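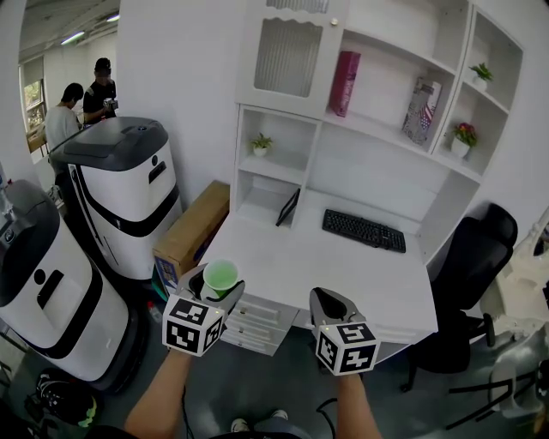 Workshop notebook, February 2018
Subject: the corner desk, what stays and what goes

I am writing this entry because the desk question comes back every month and each time we start it from zero. Next time please read here first.

The desk is the white built-in one with the shelves above. It was in the room when we took over from Condley, and it is fixed to the wall, so to move it is not possible without a repair of the plaster. I asked for a price in December and the answer was 1,000 for removing and repainting, with no new desk included. We keep it.

Measurements, taken again today with the steel tape because the old note had two different values for the same side. Width of the free top at the front edge: 142 cm. I measured three times, same result. The note from Condley said 145, and I think they measured to the wall and forgot the side panel. Please correct it in your own papers if you copied it.

Drawers. The top one runs badly on its left side. I took it out and cleaned the runner with a dry cloth, then put a little candle wax. Better, but it still makes a noise in the last part. The second and third are fine. I would like the top drawer only for paper and pens, nothing heavy, and the Guérin catalogs should go in the lowest one. They were in the top one before and I believe this is how the runner was bent.

Upper cabinet with the ribbed glass. The small brass knob was turning in the hand. I tightened the screw from inside by a half turn. The wood behind it is soft, so do not tighten more. If it becomes loose again, use a washer. The glass hides the content quite well, and this is the reason people put everything there and forget it. I found a box of Resoron labels that we ordered a second time last year. Count on the lid says 2,016 pieces. No more labels to order, please.

The scalloped trim on top collects dust. A soft brush works better than the cloth, which leaves threads in the curves.

Shelves. On the sloping one we have the magenta book and the box with the American flag. Both can stay, but the box stands near the right end and leans, and I do not trust this. I tried a strip of the thin rubber mat under it and it held well for the afternoon. I will look on Monday.

Plants. There are the small green ones, one in the open cubby on the left and one on the upper corner shelf, and below that one the pot with the red and pink flowers. They stay where they are. I like them and they use no space we need for work. Please do not put the pots on the desktop, also not for a short time, the white surface shows every ring.

Desktop. The black keyboard stays. The black picture frame at the back can also stay, it leans on the cabinet and does not disturb. Cups should go back to the kitchen in the evening, the green plastic one also. For the rest I propose that the top is empty at the end of the day – I know we said this before.

Chair. The mesh back is good. One wheel had a long thread around the axle, I cut it out with the small knife. It rolls straight now. The height lever is stiff in cold weather but I did not open it.

Floor. The cardboard box by the wall still needs a decision. If it has no name on it by the end of the month, I will fold it and bring it to the paper container.

Inventory number for the desk in the Fumetti list is 3,401. The sticker was falling off the side panel, so I moved it inside the lowest drawer, at the back. I wrote the number also with pencil next to it.

Open points:
Washer for the knob, size M4, we have none in the small parts box.
New runner for the top drawer, left side. Length 40 cm, check before ordering.
Rubber mat, the roll is almost finished.
Ask if the Guérin catalogs before last year can be thrown away.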